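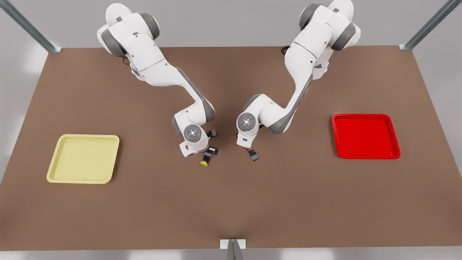

**Cevthorpe talk – speaker notes, second slot, Tuesday**

Wait for the door to stop banging.

- Hello, I'm Azra. I look after the two-arm sorting cell, or did until it hit itself. Wálter Tamayo wrote the planner and is in row two, so be kind.
- The job: yellow pieces go in the yellow tray, red in the red. A toddler could do it, and a toddler would have cost Fondico less.
- We ran 1000 handovers in simulation. Zero collisions. I put that on a slide in April and I've been asked to keep the slide.

**What broke** (slow down)

- On the real cell, run 759, the wrists touched. Quiet click, then both arms stopped and everybody looked at me.
- Each arm checked where the other one was. The position it got was about 200 milliseconds old. In the sim the delay was zero – my setting, my initials next to it.
- So each arm was politely avoiding a place its neighbor had already left.
- Damage: one cracked wrist cover, one long email.

**What we changed**

- Put the delay into the sim. It crashed before lunch. Best news of the week.
- Stale position now means stop. Wálter wanted "slow down." We had a discussion. It means stop.
- Only one arm at a time gets the middle of the table. Yes, it's slower. (Someone will ask. Look at Wálter.)

**If there's time**

- The Zedness logger story. Skip the part about the password.

Questions until 1215, then they need the room.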